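# Lorkstead Neighbour Visits: common questions
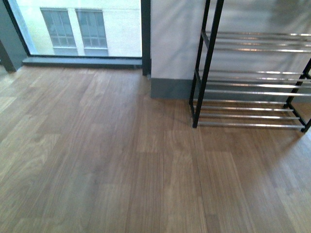
Lorkstead Neighbour Visits matches people who would like some company with someone living nearby. Visits happen at home, over a cup of tea or a short walk, and usually last an hour. You don't need to tidy up or set anything out. A chair by a big window with the building next door for a view is as good a spot as any.

**Who can ask for a visitor?**

Any adult living in Lorkstead or Husham. You can ask for yourself or for a relative, as long as they agree to it.

**Does it cost anything?**

No. Visitors can't accept money or gifts.

**How long will I wait?**

Most people are matched within 4 weeks. It can take longer in Husham, where we have fewer visitors.

**Who are the visitors?**

Locals aged 18 and over. Each one has a police check, gives two references and does a training session with Mehwish Butt.

**What if we don't get along?**

Ring Mehwish and she'll organise someone else. You don't have to give a reason.

**Can a visitor help with shopping or medication?**

They can walk to the shops with you. They can't handle medication, banking or personal care. Your GP or the community nurse can refer you for those.

**How do I become a visitor?**

Pick up a form at the Lemaire Street library. The next training session is in September and takes 8 people.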